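How to brief a design agency for a visitor experience refresh (without paying for it twice)

By Magdalini Lambrakis
October 22, 2018

Most briefs I get sent for a refresh of a public attraction could be boiled down to "make it feel new". Then the client is surprised when three agencies come back with three wildly different prices and the same rendering of a family pointing at a glowing wall.

I've spent a good part of my working life on the receiving end of these documents, first at Bakalis and now on my own. What follows is how I'd write one if it were my money. Some agencies won't thank me for it.

Step 1. Find out what is worn out

Before anyone says "immersive", walk the space with the people who open it up each morning. Ask what breaks, what visitors skip and what staff have taped over. At Urkeck, a small science centre I worked with, the management wanted a whole new entrance. The floor staff wanted a second coat rack and a door that didn't stick. Both went in the brief, and I'll let you guess which one visitors mentioned afterwards.

Write the list in plain language. Leave out brand values for now.

Step 2. State the throughput

An exhibit that takes each group four minutes is a different job from one that takes them twelve. Put your busiest hour in writing, using ticket data and not the marketing department's memory of it. One client told us to expect 600 visitors on a peak day. The door counter for the previous January showed 946. The queue would have run through the café.

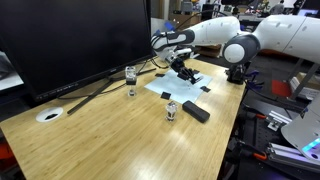
A gripper over a sheet of pale blue paper.

Step 3. Separate the must-haves from the wish list

Use two headings and be ruthless about the first. If everything is essential, the agency will decide for you what gets dropped, usually in week nine, and usually the thing you cared about.

Be wary of any item that exists to impress other people in the industry. Touch tables were the usual offender for years, and now it's headsets. Ask who will clean them between visitors and how long that takes. If there's no answer, move them to the second heading.

Step 4. Give a budget

I know the argument for keeping it secret: you'll get a more honest price. I've never seen it happen. What you get is a guess, padded at one end and starved at the other. Give a figure, say whether it includes tax, and say whether it covers installation, content, licensing and the first year of maintenance. That last one gets left off constantly.

Step 5. Ask for the unglamorous details

Your brief should request:

Names of the people who will do the work, as opposed to the people who will pitch it
Hours of staff training included
Who owns the source files
A list of spare parts, with prices and lead times
What happens when the supplier of a key component folds

Naheed Janjua, who ran the refit at Unwood, added one more that I've since stolen. She asked each bidder for the phone number of a client whose project was at least two years old. Two bidders went quiet.

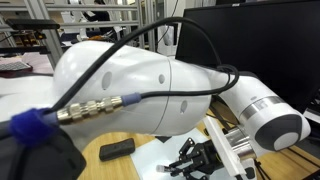 Robot arm, with the wrist joint at right.

Step 6. Score the pitches before you discuss them

Have everyone on the panel mark their sheets separately and hand them in. Otherwise the most senior person says they liked the video and the afternoon is over.

I'd also ignore awards. Grosov once sent me a proposal of 291 pages, a great many of them trophies, and I still couldn't find a drawing of the fire exits.

Step 7. Keep some money back

Visitors will use the space in ways the model didn't predict. They'll lean on the wrong thing, miss the sign and start at the end. Hold a portion of the budget until the doors have been open for a couple of months, and write that into the contract as a second, smaller phase. Agencies grumble about this clause, then generally sign it.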